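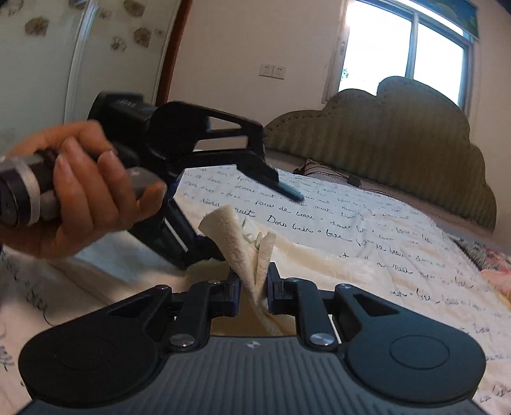 What is the difference between the surface-mount and in-ground versions of the Lamont bike rack?
The surface-mount version has a flat plate welded to each leg and bolts down to finished concrete. The in-ground version has longer legs that are set into wet concrete when the slab or footing is poured.

Lamont Bike Rack

The Lamont is a single-loop steel rack that parks two bikes, one on each side. It suits storefronts, schools, transit stops, apartment entries and trailheads. The loop supports a bike frame at two points and works with most U-locks and cables.

Racks can be installed singly or in a row. For rows, we also sell the Lamont on a pair of steel rails – the rails arrive drilled, and the loops bolt on at the site with the hardware supplied. Rail sets can be left freestanding or anchored.

Finish
Standard racks are hot-dip galvanized. Powder coat over galvanizing is available in black, bronze, dark green and silver. Custom colors can be matched on orders of 15 racks or more. Small scratches in the coating should be cleaned and touched up with the matching paint pen, sold separately.
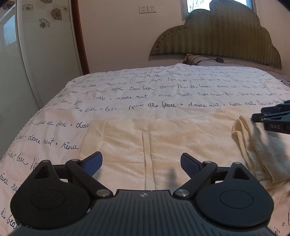
Zusix Site Furnishings | Parks & Streetscape Department

Placement
Leave enough room on both sides of the loop for a bike with wide handlebars, and keep the rack clear of doors, ramps and hydrants. Many cities have their own spacing rules. Check these before you drill or pour. Our department can send a layout drawing for your site if you give us the dimensions of the paved area.

Installation
Surface mount: four anchors per leg, included. Tamper-resistant nuts are an option and need a special socket, so order one with the racks.
In-ground: brace the loop plumb until the concrete has cured. Do not remove the crossbar at the base of the legs. It stays in the footing.

Ordering
Single racks ship in a carton. Rail sets ship on a pallet and need a forklift or liftgate at delivery. Galvanized racks usually leave our shop in about 15 working days; powder-coated racks take longer. Orders over 500 racks are quoted separately.

For drawings and layout help, contact Vimala Palaniappan. For quotes and replacement parts, contact Niall Lindsay. Please have the order number ready if you are asking about racks already installed.

Also in this line: Jikex bike repair station, Clurnesine bollard

Page updated 22 April 2024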